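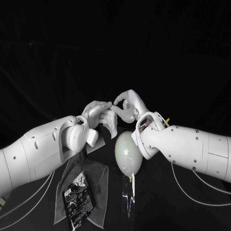

Workshop Tips: Looking After Desks, Drawers and Filing Cabinets

Updated 9/16/18

Most office furniture that comes into the Turkum workshop for repair has one of the same few faults. A lot of them can be fixed at home or in the office with a screwdriver, an Allen key and a bit of wax.

Sticking drawers

Take the drawer all the way out before you do anything else. On most pedestals there is a small plastic lever on each runner. Push one up and the other down, then pull. Vacuum the runners and wipe them with a dry cloth. Staples and paper clips collect at the back and are the usual cause of a drawer that stops short.

Metal runners with ball bearings need a very small amount of light machine oil. Wooden runners should get candle wax or plain paste wax. Do not use cooking oil on either kind. It turns gummy by the end of the summer, and in August we clean out more of it than we would like.

Wobbly desks

Check the floor first. Move the desk a foot to one side and see if the wobble goes away. If it does, adjust the leveling feet. If it stays, turn the desk on its side with a helper and tighten the frame bolts. Start every bolt by hand, then go around a second time with the key. Tightening one corner fully before the others pulls the frame out of square.

On the Nolte 1575 the two bolts behind the modesty panel are easy to miss. The panel has to come off first, and it is held by four clips.

Stripped screw holes in particleboard

1. Remove the screw and brush out the loose crumbs.
2. Fill the hole with wood glue and hardwood toothpicks, packed tight.
3. Let it dry overnight.
4. Cut the toothpicks flush and drill a 3 mm pilot hole.
5. Put the screw back by hand, not with a power driver.

A longer screw is a poor fix on a desktop. It can come through the surface.

Filing cabinets

If only one drawer will open at a time, the cabinet is working as it should. The interlock keeps it from tipping. If no drawer will open, push each one firmly shut, top to bottom, and try again. Load the bottom drawer first and spread the weight. Lock cylinders take dry graphite only.

The Muvau lateral cabinets have the key number stamped on the lock face. Write it down somewhere outside the cabinet. A replacement for key 287 is a stock item, and the others have to be ordered.

Marks on laminate tops

Ballpoint ink comes off with rubbing alcohol on a cotton pad. Try it on the underside first. For tape residue, warm the spot with a hair dryer and roll the glue off with a thumb. Skip scouring powder and the green side of the sponge.

Edge banding

Loose banding can often be put back with a household iron on medium heat and a sheet of baking paper. Press it down with a wood block until it cools. If the old glue is gone, use contact cement. Rirnen banding is sold in 23 mm rolls at the parts counter, in white, gray, beech and black.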